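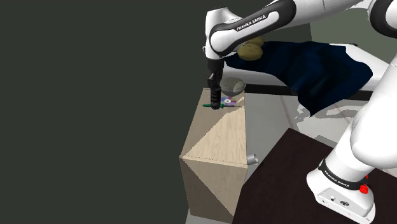 Render from the cabinet-top set: ribbed fingers at the screwdriver handle, disc and bowl close by on the right.

Gripper comparison in simulation: ribbed and flat fingers on the Franka arm

Higinio Barajas has finished the first round of the finger comparison that was announced in the December item. The work was done entirely in simulation. Two finger sets were tried on the same arm model, with the same controller and the same scenes, so that any difference in the results can be put down to the fingers and the contact settings that go with them.

The ribbed set is the one shown. The flat set, which we have been calling Olvera after the mesh file it came in, has a plain pad of the same length. Both were run with the Plorham grasp planner and the Illska joint controller, and neither of those was retuned between sets.

The test scenes place a few household objects on a piece of furniture next to the robot's table. In the screwdriver scene the tool lies crosswise on the cabinet top and the fingers come straight down on the green handle. The compact disc and the gray bowl are there to restrict the approach. A planner that opens the fingers too wide, or rotates the wrist late, will touch one of them. Contact with either object is logged as a fault even when the grasp itself goes through.

Each finger set was given 1,000 attempts, spread over 5 scene layouts. An attempt counts as a success if the object is lifted clear of the surface and still held after 2 seconds. Starting positions were drawn from the same list for both sets.

Results so far:

Ribbed fingers did better on round handles. The ridges give several short contact lines across the grip, and the tool turned less in the fingers during the lift. Most of the remaining failures came from grasps placed too far toward the shaft, where the weight of the handle tipped the tool out.

Flat fingers did better on thin objects lying flush with a surface. The disc is the hardest object in the whole set for both designs. With the ribbed fingers the rim tends to catch between two ridges and the contact solver starts to chatter. With the flat pad the disc either slides away or is picked up cleanly, and there is not much in between.

The bowl showed no useful difference. Both sets take it by the rim, and the failures were planner failures.

A total of 303 attempts across both sets had to be thrown out and run again. The cause was a collision mesh on the ribbed fingers that had been simplified too far, so that the ridges existed in the visual model and were missing from the physics. Higinio found it when the two sets returned nearly identical numbers on the handle. Anyone still using the older finger package should check the collision file before comparing against these results. The corrected version is on the Prorard share under the same name with a new revision letter.

Notes on cameras. The view used for the render is for checking only and takes no part in the control loop. From this side the fingers overlap and look like one column, so finger opening cannot be judged from it. For the next round a second view will be added, turned to look across the gap between the fingers. The shiny disc also remains a problem for the simulated depth sensor - reflections produce holes in the depth map, and the planner fills them with the height of the surface underneath. Results for the disc should be read with that in mind.

Controller settings are unchanged from the last item except for the descent speed, which was lowered for the final stretch above the surface. At the old speed the fingertips pressed into the cabinet top and the force limit stopped the arm before the grasp could close. Lowering it adds to the cycle time but removed this type of stop in all layouts.

Next steps are a mixed finger, with ridges on the upper part of the pad and a flat tip, and a repeat of the disc trials with the depth holes masked. The potatoes on the cloth are not used as targets yet. They will come in with the soft-contact trials, once the friction values have been agreed on.

Logs and scene files can be requested from Higinio. Please name the finger set and layout you want - the full archive is too large to send. Questions about the planner settings can wait for the Friday call.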